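Carnet d'atelier - Neltach, réserve du fond
par Agnes Bakke
octobre, fin de matinée

Repris le tri des bacs et paniers. Hier laissé en plan, trop de monde dans le passage.

Décision avec Birger : tout ce qui est panier de courses reste ensemble, étagère du bas côté porte. Les bacs pleins (sans trous) vont chez Solheim, ils les réclament depuis l'été. Étiquettes à refaire, l'encre bave sur le plastique - essayer le crayon gras, voir avec Ebbe s'il en reste.

Anses : 2 à remplacer. Une fendue au niveau du pivot, l'autre ne se rabat plus. Commande Jarnotley partie ce matin, délai annoncé 9 jours. Pas les mêmes clips que l'ancienne série !! vérifier avant de percer quoi que ce soit.

Lavage : eau tiède + savon noir, brosse souple pour les fentes. La brosse dure raye, on l'a vu sur le lot de Kerstin. Laisser égoutter à l'envers, sinon l'eau stagne au fond et ça fait des auréoles. Compter une bonne demi-heure avant d'empiler.

Empilage : pas plus de 9 par pile. Au dela ça se coince et il faut être deux pour les séparer. Trí propose des cales en carton, pourquoi pas, à tester sur une seule pile d'abord.

Le gris clair, posé à part. Parois ajourées, par rangées de petites fentes, c'est celui que je préfère pour les petites pièces emballées. Pour la visserie non, tout passe au travers.
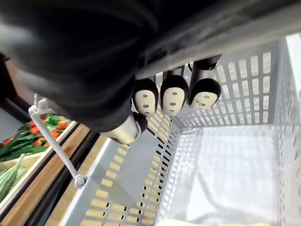 Panier gris clair, parois à petites fentes rectangulaires.

À faire cet aprem :
- fiche du gris clair (dimensions, poids à vide)
- rapporter le diable à Jidix avant 4 heures
- balayer sous l'étagère
- demander à Kerstin ou est passé le mètre ruban

Question pas réglée : est-ce qu'on garde les paniers sans anse ? Birger dit oui comme vide-poches d'établi. Moi bof, on en a déja trop.

3 commentaires - 2 partages

Ebbe Bråten : crayon gras dans le tiroir sous l'étau, le rouge. Le blanc est fini.

Kerstin Tveit : mètre rendu, il est au clou. Et mon lot était déjà rayé avant la brosse !

Trí Đào : cales découpées, je les laisse sur l'établi.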